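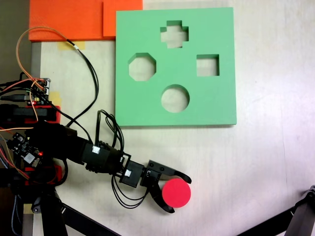

**What age are the foam shape sorters for?** Anyone from 18 months up, with a grown-up sitting close by.

The Wihongi toy library has new foam boards in, and I'm already a bit too fond of them! I had a go with the green one (cross, octagon, square and circle) and it's lovely and simple. We've got 13 sets to lend from Mitier Hall, and you can keep one for 3 weeks. Members borrow free, as ever. Please wipe the foam with a damp cloth before it comes back – no dishwashers, we learnt that one in March.

Posted 2022-06-29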